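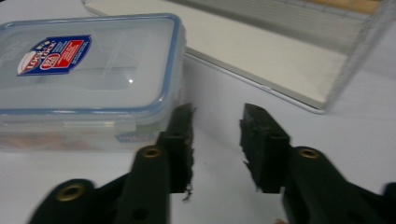 Evidence Custody After an Arrest
Speaker notes – Ezequiel Carrasco
Regional briefing for patrol supervisors, January 30, 2018

Opening

Good morning, and thank you to the Callance Police Department for the use of the training room. I supervise the property and evidence section for the Mesport County Sheriff's Office. My remarks cover the period between the seizure of an item and its first appearance in court. Questions are welcome at the end of each part.

Part one: the first entry

Every item receives a number before it leaves the location. The deputy who finds the item signs first, even when another deputy carries it to the vehicle. Last year our section reviewed 1311 intake forms. The most frequent error was a missing time of transfer. Prosecutors can usually repair that gap with testimony, but the deputy must then be called to the stand for a matter that should have taken a few seconds to write down.

(Pause. Ask how many agencies still use the carbon form.)

Part two: firearms

Firearms are cleared by the seizing deputy and checked a second time at the intake counter. Serial numbers are read aloud by one person and written by another. Older weapons may carry no serial number at all. In the Stöcker Road case we received a rifle made in 1940 with two sets of markings, and both were recorded exactly as found. Please do not guess at a make or model. "Unknown" is an acceptable entry.

Part three: storage and release

The main evidence room holds 800 numbered bins. Entry requires two employees and is logged at the door. Cash and narcotics are kept in a separate vault and are audited every June. The office moved to the Mondinex records system for this purpose, and paper copies are still kept with the case file.

Release requires a court order or a signed notice from the prosecutor. A telephone call from the owner, an attorney or another agency is insufficient. Staff will return the call and explain the procedure – please support them when they do so.

Part four: requests for testing

Requests to the laboratory must be received within 10 days of intake. State the question to be answered on the form. "Process for prints" is clear; "examine" is returned to the sender.

(Distribute the revised transfer form. Take questions, then break before the warrant service session.)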